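Notebook > Workshop > Glazes and small firings > Entries

Previous entry | Next entry | Index | Search

18 January 2018

Drying of the test tiles, second series

I write this while I still remember it, because the last series was written up a week late and half of it was guesswork.

The question is the same as in December: why the tiles from the Baert clay bend at the corners when the tiles from the Valden clay stay flat. We cut both with the same cutter, from slabs rolled to the same thickness, and we dry them on the same shelf. After the first series I believed it was the shelf. It is near the window, and the air there moves more on one side. So this time I changed the place and left everything else as it was.

I made 14 tiles, half from each clay, so 7 and 7. The Baert was taken from the new bag. It felt softer than the old one when I wedged it, and I added no water. The Valden was from the bag that has been open since December, and I had to cut away the dry part near the top before I could use it. I note this because it means that the two clays did not begin with the same amount of water, and it would be wrong to compare them as if they did.

All tiles were marked on the back with a needle, B or V and a number. Please do not mark with pencil, it burns away and then we have a box of tiles that all look like brothers.

They stayed under thin plastic for the first night, and after that they were open on the plaster board at the inner wall. I turned them in the morning and again before I went home. On the third day the edges were light in colour and the middle was still darker, on both clays. On the Baert tiles the border between light and dark was much sharper. I think this is the important observation of the whole week, more important than the measurements. 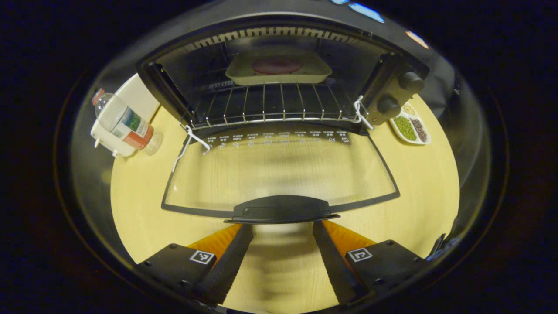 For the bending I used the steel ruler laid across the diagonal, and looked at the light under it. This is not a fine method but it is repeatable. Of the Baert tiles, three have a gap at the corner in which I can push the thin feeler gauge. The other four are flat or nearly. Of the Valden tiles none has a gap. In the first series all the Baert tiles were bent, so the new place helped, but it did not solve the matter.

I looked again at how the slabs were rolled. The three bent tiles are B1, B2 and B5. B1 and B2 come from the end of the slab where I began to roll, and there I had pulled the clay back with my hand because it stuck to the cloth. B5 is from the middle and I have no explanation for it. It is possible I lifted it by one corner when I moved it to the board. I am usually careful about this, but I did not write it down, so I cannot say.

Somebody asked me if we should put weights on the tiles, as they do at Ostano. I have nothing against it, but the weights hide the problem until the firing and then the tile bends in the kiln, where it costs more. I would prefer to understand the rolling first.

Shrinkage, wet to dry, measured on the scratched line: I will enter it on the sheet when all tiles have stopped losing weight. Yesterday the Valden tiles were stable on the balance. The Baert tiles were still getting lighter, a very small amount each time. It would be too early to fire them.

The balance: it has to be set to zero with the paper on it and not without. I lost an hour with this. The value jumped every time a new sheet was used, and I was already suspecting the clay.

About the Fulinen frit. The new delivery is finer than the old one and it makes lumps if it is put in the water all at once. Sieve it dry, then add it slowly, then leave it for 12 hours and sieve again. I mixed a small batch for the tiles and it is in the white bucket with the date on the lid. Do not use it for anything else until the tiles are glazed, it is just enough.

For the next series:

- roll in both directions and turn the slab over after each pass
- let the slab rest before cutting, under plastic, at least until the shine has gone
- move the tiles on a piece of board and never by hand
- take both clays from new bags, so the water is the same at the start
- write down which part of the slab each tile comes from, a small drawing is enough

If the Baert is flat after this, I would stay with it, because the colour under the clear glaze is warmer and the surface takes the brush better. If it still bends, we go back to the Valden for the tiles and keep the Baert for bowls.

Open point: the plaster board is getting damp underneath and should stand upright for a few days. We need a second one to change with.

Recent entries
Cleaning the sieves after iron oxide
Baert and Valden, first series of tiles
Kiln shelf wash, new mixture
Fulinen frit, notes on the old delivery
Notes from the visit to Ostano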